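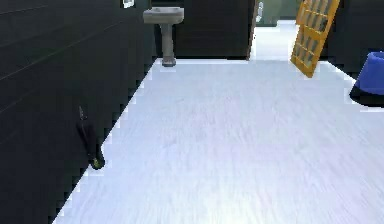 Re: Old letters and family papers - keep or toss?

Hello all,

Usha Bhat wrote:
> I have 14 shoeboxes of my aunt's letters from her years in Lodholm.
> My brother says scan them and let them go. Has anyone done this,
> and were you sorry afterward?

I did it with my mother's papers, starting in May. There were 462 letters once I had them sorted, nearly all from her cousin in Walthorpe. I scanned two boxes and then stopped for a while. Reading them took far longer than scanning, and some evenings I did no scanning at all.

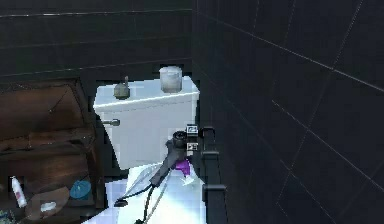 Toilet tank with two small items on the lid

In the end I kept five letters from each decade, plus anything with a drawing or a pressed flower in it. The rest went to Vasiliki Stefanou, who is on this list and is writing up that side of the family. I still have the scans on two drives - one here and one at my son's.

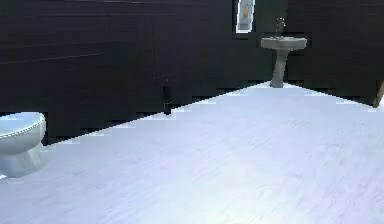

Bathroom, sink in the far corner

Was I sorry? A little, about the envelopes. I threw those out first and later wanted the postmarks, as my mother hardly ever dated a page. So keep the envelopes, Usha, at least until you have the letters in order.

Kidus, you asked about the diaries. I haven't opened them yet. I may wait until winter.

Apostolos Karagiannis
Ellby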